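When I moved to Zidholm in December, I had two suitcases and one box for the kitchen. My first purchase for the new apartment was a table. I bought it from Ludger Weidemann, an older man from the next street, and I paid 210 for it, with delivery up the stairs included. My sister thinks it was too much. I still think it was a fair price for wood with such a grain.

For the first weeks I was almost afraid to use it. I put a cloth under every plate, and I wiped the surface each evening. Then I became tired of this, and now I drink my tea there like a normal person.
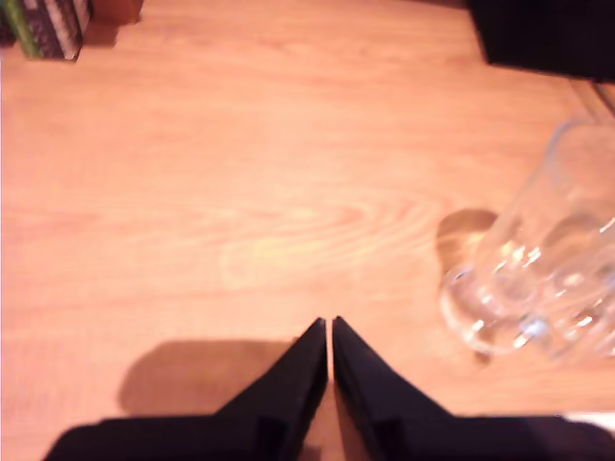
Glass mugs are my other weakness. I like to see the color of the tea, so I know when it is strong enough without looking at the clock. The problem is that they are not easy to keep clean. In Zidholm the water is hard, and after a month each mug had a gray film inside. I tried 30 ml of vinegar with 100 ml of warm water, left it for one hour, and rinsed well. It worked better than the expensive powder I used before.

For the table I use only a soft cloth, a little damp — never the vinegar. Ludger told me to oil it two times in a year, and I have written this on the calendar for spring.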